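Foro Dolura › Casa y mudanzas › Guardar cosas

¿Cajas de plástico o de cartón para un trastero con humedad?

Publicado por Marisa_delbajo
9 de mayo de 2019

Hola a todos, a ver si me echáis una mano, que llevo una semana dándole vueltas y mi marido ya no quiere oír hablar del tema. Nos mudamos en enero a un piso más pequeño en Wurnavside y casi todo lo que no cabía fue a parar al trastero del sótano. En cajas de cartón, de las del súper, cerradas con cinta de embalar y hala, para abajo. El caso es que el otro día bajé a por la ropa de verano y olía a cerrado que tiraba para atrás. La caja que estaba en el suelo, contra la pared del fondo, tenía la base blanda y dos jerséis con puntitos negros. Los libros de arriba parecen bien, pero ya no me fío.

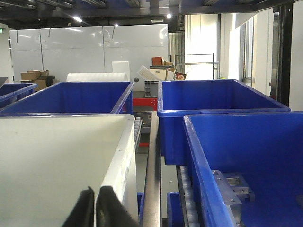

El trastero no tiene ventana, solo una rejilla encima de la puerta, y la pared del fondo da al terreno. Compré un higrómetro de los baratos y marca 61 un día normal. Cuando llueve, sube. No hay goteras ni charcos, eso lo he mirado bien con la linterna. Tengo unos 34 bultos en total entre ropa, libros, vajilla de mi suegra (que no usamos, pero ay de quien la toque), adornos de Navidad y los apuntes de la carrera, que mi marido dice que tire y yo digo que no.

Mi idea era pasarlo todo a plástico de una vez. Pero mi cuñada me ha metido miedo con que el plástico "no respira" y que dentro se cría más moho todavía. ¿Es verdad? ¿Y mejor con tapa hermética o sin ella? También me preocupa el dinero, porque en la ferretería me calcularon 500 euros por todo y casi me da algo.

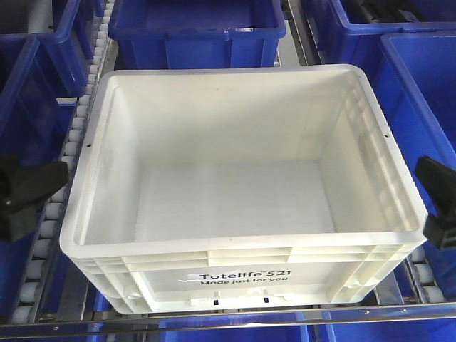 Ah, y otra cosa: me gustaría poder apilarlas sin que la de abajo acabe reventada, que la vajilla pesa lo suyo. Si alguien ha probado las bolsitas esas que absorben la humedad, que me diga si sirven o si es tirar el dinero. ¡Gracias de antemano!

Nnamdi Fashola

Hola, Marisa. Yo pasé por lo mismo con un garaje y te cuento lo que me funcionó. Tu cuñada tiene parte de razón: si metes la ropa un poco húmeda en una caja que cierra bien, esa humedad se queda dentro con ella. El plástico no la fabrica, la encierra. Así que antes de guardar nada, sácalo todo a casa y déjalo airear un par de días, extendido, nada de dejarlo en montones. Lo que tenga puntitos, a lavar aparte y al sol. Y las cajas también, lávalas y sécalas bien antes de llenarlas (yo esto me lo salté la primera vez y tuve que repetir media faena).

Después, cajas con tapa que ajuste para ropa y papeles. La vajilla no la necesita hermética, puede ir en algo más sencillo, siempre que sea rígido. Para apilar, fíjate en que el borde sea grueso y que la tapa tenga un reborde donde encaje la de encima. Lo pesado siempre abajo y en cajas pequeñas, que una caja grande llena de platos no la levanta ni un mozo de mudanzas. Yo no paso de 7 kilos en las que tengo que bajar de altura, manías de mi espalda.

Y nada en el suelo ni pegado a la pared del fondo. Con unos palés viejos o unos listones ya corre el aire por debajo. Deja un palmo por detrás. Esto me parece más importante que el tipo de caja, la verdad.

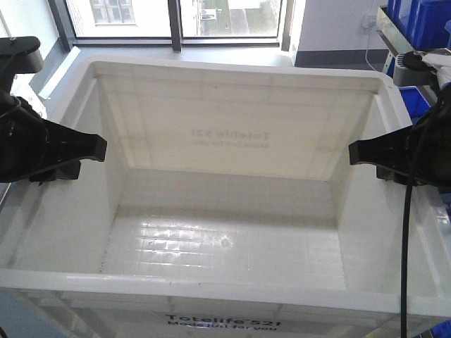 Marisa_delbajo respondió que lo de los palés no se le había ocurrido y que su vecino tiene un par tirados en el patio. Preguntaba también si los libros podían ir con la ropa para aprovechar cajas.

Mejor no, Marisa. Los libros por su lado, de pie o tumbados pero sin apretar, y si son de valor sentimental, a casa, aunque sea encima del armario. El papel coge olor enseguida y luego no hay quien se lo quite. Lo de las bolsitas: las de gel de sílice van bien dentro de una caja cerrada. En una abierta duran nada. Los botes grandes de esos de sal para la habitación a mí me llenaban el depósito y había que estar pendiente todo el rato, así que acabé comprando un deshumidificador Trunix de segunda mano. Necesitas enchufe, eso sí.

Por el dinero, no lo compres todo de golpe. Empieza por la ropa y los apuntes, que es lo que sufre. Los adornos de Navidad de plástico pueden esperar en su caja mientras esté en alto. Y mira en tiendas de segunda mano, que la gente se deshace de cajas buenísimas cuando vacía un piso. 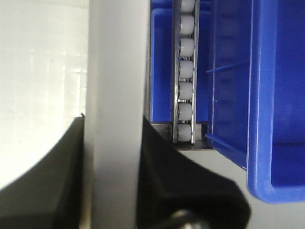 pepe_trastero

Cartón NUNCA en un sótano. Yo las compré en Dauda, en la liquidación, y contentísimo. Ponles etiqueta por el lado corto, no en la tapa, que si no cuando las apilas no ves nada. Y tira los apuntes, mujer, que tu marido tiene razón jajaja

Marisa_delbajo

Jajaja, los apuntes se quedan. Muchas gracias a los dos. Voy a empezar por la ropa y a preguntarle al vecino por los palés. Lo del enchufe lo tengo complicado, solo hay uno en el pasillo y es de la comunidad. ¿Sabéis si hay que pedir permiso para usarlo?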